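3.2 Materials and table layout

The household tasks were chosen from the diary entries described in Section 2. Wiping and folding came up more often than any other pair of chores, and they were often carried out on the same surface within a short time. We therefore built the table set around a cloth and a small number of things that people keep near it. The full set has 13 items, stored in two crates and listed in Appendix B. Relu Chiriac bought most of them from ordinary shops in Skosevholm, and the rest came from the Kindstead collection.

We wanted cloths that show their own shape. A plain white towel loses its edges once it is bunched up, and coders working from the first pilot often disagreed on whether a corner was on top of the pile or under it. A thin printed grid solves most of this. The lines run straight on flat cloth and bend over a fold, so a coder can follow them from one side of a mound to the other. Each cloth was washed before first use to take out the stiffness of the new fabric, and none was ironed.

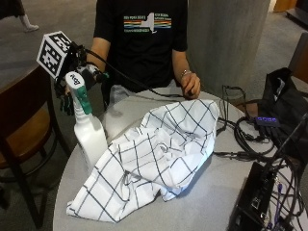
Figure 2. Checked cloth and trigger spray bottle on the round table.

The starting state of the cloth was left loose on purpose. Early versions of the protocol called for a cloth folded in quarters, but the diaries gave almost no support for this. People reported picking up a cloth from wherever it had been dropped — a sink edge, a chair back, the table itself. In the final protocol the cloth is lifted by its center, let go from a low height, and left as it lands. Bottles, where used, are placed upright and within reach of a seated adult. Nothing is lined up with the table edge.

The table is round with a pale top. Round tables have no front or back for the sitter, and this affects how a cloth is wiped across them: strokes tend to follow an arc from the elbow, and there is no corner to aim for. Ogundipe tables with square tops were used in the first pilot, and the wiping paths recorded there are not pooled with the present data. A low-gloss top would have been better. Overhead light leaves a bright patch on the surface, and coders were told to mark a fold as unclear when they could not separate it from glare or shadow.
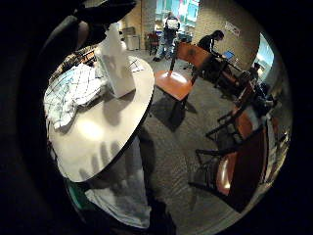

Paper items were added after the second pilot. A bag and a cloth ask for different handling even when both are white and creased, since paper keeps a crease and fabric mostly does not. Standing a bag up also takes some care with the top, which is easily crushed by a firm grip. Bags were replaced when the base would no longer hold them upright. Cloths were replaced only if stained.

Across all sessions we coded 650 table states, of which 341 included a cloth in a loose mound. States were coded by two people working apart, using the Bamex sheet with one change: the category "untidy" was dropped. It had been applied to nearly every mound, and it told us more about the coder's taste than about the cloth. Its place was taken by a count of visible corners, from zero to four, and a note of which edge of the table the nearest corner points to.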